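**Clindness** is a collection of simulated robot demonstrations, gathered to teach a two-armed robot how to work in rooms it has never been in before. It was started by Rami Kanaan and Nabil Azar and first released in April 2019 with 2361 recorded runs. Each run pairs what the robot sees with the arm movements a human operator chose at that moment, so a learning system can copy the link between the two.

The rooms are built by a program called Yook, which mixes wall tiles, floors and cabinets freely. The results can be wonderfully odd — and that variety is the great strength of the set!

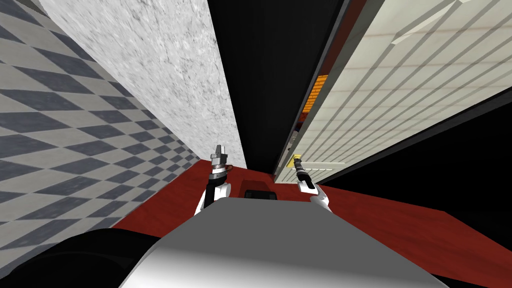
*Robot's view of a simulated room, with both arms reaching over a red wood-grain floor.*

Operators steer both arms at once with a pair of hand controls. Kanaan favored tight spaces early on, where the arms must share a narrow gap without bumping. Failed runs are kept and labeled, a choice Azar argued for strongly, and they have proved very useful for teaching recovery.

A later add-on, **Zadley**, brought in eight new room layouts and four new floor types.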